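Community Support Lead, Trellon
Remote, with regular trips to Welton
Full time, permanent

Trellon runs a ledger service that lets small building owners keep shared records of rent, repairs and ownership stakes. Our customers are mostly families and partnerships who own one or two buildings together and want the same set of books in front of everyone. The service went live in Welton and now has 2,000 account holders.

We are hiring a Community Support Lead to look after the people who use it every day. You will report to the head of operations.

What the job involves

Answering questions from account holders by email, chat and phone. Most are about lost keys, transfers between co-owners and how a payout was worked out.

Writing and updating the help pages. The section on wallet recovery needs a full rewrite, and that will be your first project.

Running the monthly open call, where owners can ask the product team about upcoming changes. It starts at 6 p.m. Welton time and lasts an hour.

Testing new releases before they go out and reporting what breaks. The next large release moves our payout records over to the Mimetti module, and we expect a lot of questions when it does.

Keeping a log of complaints and making sure each one gets a written reply. 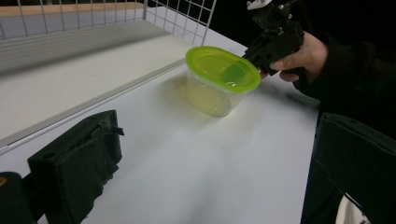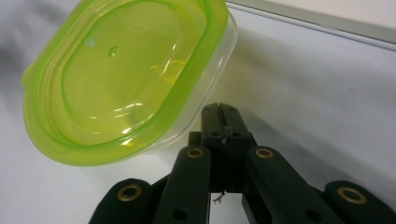

Do I need to own any tokens to apply?
Applicants don't have to hold tokens of any kind, and holdings play no part in the hiring decision. Staff who do hold them must declare them in their first week and follow our trading rules after that.

What we are looking for

At least 3 years in customer support, tenant services, banking or similar work.

Clear written English. You will be explaining things like key backups and signing requests to people who have never used them before.

A working knowledge of how public ledgers and wallets operate. You don't need to write code, but you should be able to look up a transaction and tell a customer what happened to it.

Experience with property management or co-ownership agreements is useful but not required.

Pay and terms

Salary depends on experience and will be discussed at the first interview. We pay in regular currency by bank transfer. Paid leave, health cover and a home office allowance are included. Travel to Welton is booked and paid for by us, usually 2 trips a year.

How to apply

Send a resume and a short cover letter through the form on our careers page. In the letter, answer this in no more than 100 words: a co-owner has lost access to their wallet and wants their share of this month's rent today. What do you tell them?

Applications close at the end of September. Interviews are held by video, and the second one includes a paid writing task. We reply to everyone who applies.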